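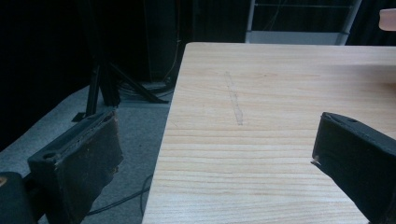 Small thread on what we learned this month about collecting demonstrations with hand-held grippers, and why we changed how we filter them.

1/ We had 3,894 demonstrations of wiping and picking on tables. Our plan was to reach 4,000 and then train. Beca Gronow asked first how many of them contain long parts where the gripper only looks at the table. Good question.

2/ The answer is 595. The hand is waiting, the fingers are open, nothing is touched. The policy learns this waiting very well - too well, it hovers.

3/ So Staneleo, our filter, now trims each episode to the part before and after contact. We compared 3 versions: no trim, trim by finger opening, trim by motion of the hand. Motion was the best one on our tables in Bevholm. Finger opening removed also some slow, careful approaches, and we want to keep these.

4/ I did not test it on other floors or in other light yet. Povilas Jaunzems will repeat it at Cistingate in April. If you trim in a different way, please write to me, I would like to compare.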